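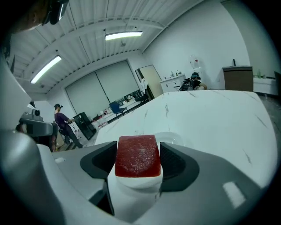
Haugen library to open on Sunday from June

The library in Haugen will be open also on Sunday, starting in June. The doors will open at noon and close at five in the afternoon.

The town asked the residents for their opinion during the winter. Of 475 answers, 286 were in favor of the new hours. Many families wrote that they have no time to come on weekdays.

"We hope that people will stay and read, and not only return their books," said library manager Hedvig Strand.

Two employees will work each Sunday. The reading room on the second floor has 35 seats and can be used without booking. The children's section will close one hour earlier than the rest.

Stepan Pavliuk, who teaches the evening language course, will move his group to the new day.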